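Streaks on my glasses and windows even after washing my microfiber cloths
posted in Cleaning & Laundry

Yu-na Nam
OK so I have a drawer full of microfiber cloths, maybe half of them freebies, and all of a sudden they leave streaks on everything. Windows, the bathroom mirror, my glasses, you name it. I wash them with the kitchen towels in the regular cycle, warm water, a Vistedine pod, then into the dryer with a dryer sheet. They used to be great! I moved to Urkstead in October and the water here is pretty hard, so I'm wondering if that's the problem or if the cloths are just worn out. A new pack is only 99 cents at the discount place but I hate tossing things that still look fine. 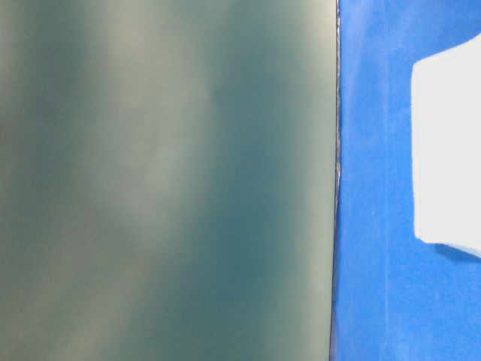 I also tried soaking a couple of them in a bucket overnight with plain water and that did nothing that I could tell. My sister swears by boiling hers, but that sounds like a good way to melt them. Any ideas before I give up and go back to newspaper like my grandma?

hallgrimsson_hill
It's the dryer sheet. I'd bet my vacuum on it. Those sheets (and liquid softener too) leave a waxy coating on the fibers, and then the cloth just smears that around on your glass. The kitchen towels aren't helping either — cotton sheds lint like crazy and microfiber grabs every bit of it.

What I do: wash only microfiber with microfiber, warm water, and about half the soap you think you need. No softener, no bleach. Then line dry, or tumble on low for 20 minutes with nothing else in there. For cloths that are already gunked up I run them twice, the second time with no soap at all. Mine came back after that. And please don't boil them, high heat really does wreck the fibers.

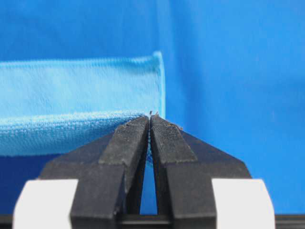 Does white vinegar help with hard water buildup in the cloths?
It can. Put half a cup in a bucket of warm water, let the cloths sit for 30 minutes, then wash them by themselves like I said. Never mix it with bleach though.

Oh, and keep a separate cloth for your glasses. Mine lives in the case and never goes near the kitchen — one swipe of bacon grease and you'll be looking through fog all day.

porchlight186
I just buy new ones. Life is short.

But if you want to save them, I've used Jidis sport wash and it rinses out cleaner than the pods do. The pods are too much soap for a little load like that. Also check your glass spray! I blamed my cloths for a whole summer and the trouble was that I was spraying way too much and doing the windows with the sun right on them, so it dried before I could wipe it off. Now I do them in the early morning, spray the cloth instead of the glass, and flip to a dry side to finish. No idea about Urkstead water, but if your shower door has white spots then yeah, I'd do the vinegar soak too.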